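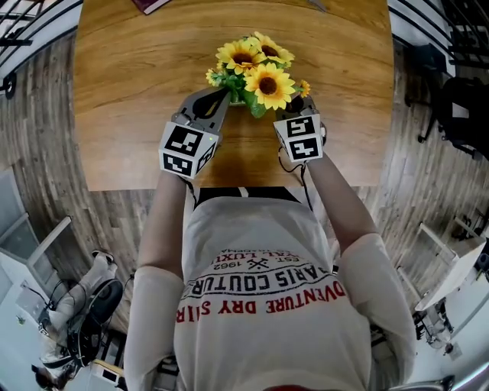 Artificial sunflowers on a wooden table.

Artificial Stems and Arrangements: Frequently Asked Questions
Bistura Home and Display, customer support

Do your artificial flowers need to be kept out of direct sun?
Most polyester petals fade under direct sun. Stems in the Korletey range carry a UV inhibitor in the petal dye and are rated for covered outdoor use, such as a porch. All other ranges are rated for indoor use only. Yellow and orange shades fade more slowly than blues and purples.

How do I clean an arrangement?
Use a soft brush or a hair dryer on the cool setting, held at arm's length. Work from the top down. For heavier dust, wipe each petal with a damp cloth and let it dry before putting the stem back. Do not soak stems with paper-wrapped wire. The wire will rust and the stain will travel up into the leaves.

Can I use a commercial silk flower spray?
Yes, on polyester and cotton petals. Do not use it on latex-coated or foam petals, which turn sticky. The petal type is printed on the stem tag after the item number.

My stems arrived flat. Is this a defect?
No. Stems are packed under pressure and need to be shaped. Open the petals by hand, starting with the outer row, then bend the leaves away from the stem. Steam helps with stubborn creases – hold the flower well above the kettle and keep the head moving. Foam petals should not be steamed.

How long should I cut the stem?
For a table arrangement, the finished height should be one and a half times the height of the container. Cut with wire cutters. Household scissors will be damaged by the core wire. If you expect to reuse the stem in a taller vase, bend the excess into a loop instead of cutting it.

What should I use to hold stems in place?
Dry foam is suitable for most containers. Do not buy wet foam, which is made for fresh flowers and crumbles when used dry. For clear glass, use gravel or setting resin. Resin is permanent, and an arrangement set in resin cannot be returned.

Will a top-heavy arrangement tip over?
It can, especially with large heads such as sunflowers, peonies and hydrangeas. Add weight to the base before inserting the foam. Our weight disc, item 2384, weighs 400 grams and fits containers with a flat bottom. Use 2 discs for anything taller than 33 centimeters.

Are the stems flame retardant?
Only items marked FR on the tag. Certificates for FR items are sent by email on request, and hotels and restaurants should ask for them before ordering. Washing an FR stem voids the certificate. Never place any stem near candles, marked FR or otherwise.

Are artificial flowers safe around pets?
They are not intended for chewing. Berries and small buds are glued on and can come loose. Keep arrangements out of reach of cats, dogs and small children.

Can I recycle old stems?
Not in household collection. The wire, plastic and fabric cannot be separated by normal sorting equipment. The Pladasville store accepts clean stems of any make at the service desk until 5 p.m.

Do you make arrangements to order?
Yes, from September through May. Send the container dimensions and a photo of the location to Gunvor Brekke in the custom work department. A deposit is charged when the design is approved and is not refunded after cutting begins.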